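Clearing a Grip Fault on the Tusto Arm Without Losing the Egg

Fault 51 means the gripper asked for one width and got another. The Herska controller responds by freezing everything, fingers included, and waiting for an adult.

Do not press Reset first. Reset reopens the fingers to their home width, a feature I discovered from above, with a mop.

1. Drop the speed to 24 percent and switch to manual.
2. Put a bowl under the gripper. Keep your hands out until the drive light goes off.
3. Open the fault log and find the last grip width. If it reads 266, the sensor has lost its zero and the number is fiction.
4. Jog the arm down until the egg nearly touches the bowl, then open the fingers one step at a time.
5. Rezero with the gripper empty, and only then press Reset.

Run 100 empty cycles before you trust it with groceries again. A log full of clean closes proves very little if the fingers were closing on air, so finish with a real pick from the carton. Stop it over the white bowl, as I've done with the brown egg, and read the width while the fingers are still shut. 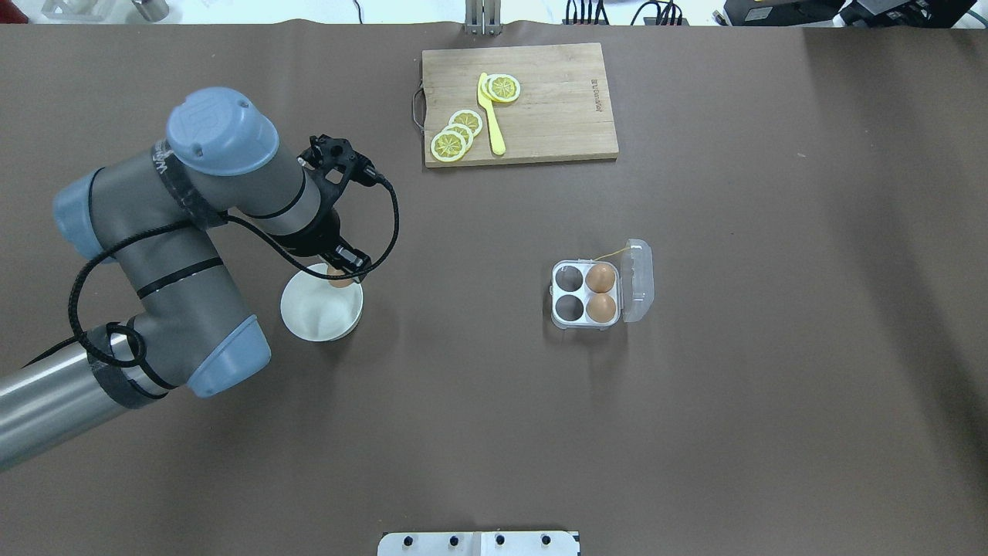
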